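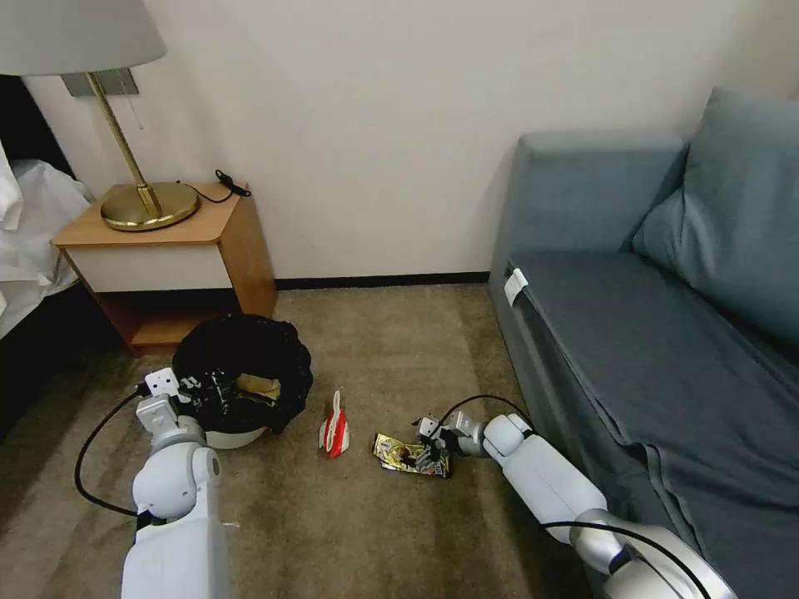

Birgit Engelhardt writes that the gripper cable on her own two-armed unit wore through at the wrist after 19 days, and asks whether a longer loop would help. It would, up to a point. On the Plundine room-tidying unit each cable leaves the gripper in an open curve and runs back along the arm. Too short and it pulls on the plug at full wrist turn; too long and it snags on furniture.

The setting now in use was fixed in October. Turn the wrist to its stop, leave 26 mm of slack, then tie the cable at the first joint only. Repeat with the wrist at the other stop before starting a run. Check the outer skin of the cable every 100 cycles and replace it at 3000, worn or not. Gripper screws are checked at the same time, with the power off.

Sabine Baumgart keeps the tie positions on a sheet in the Skillumholm workshop. Copies on request.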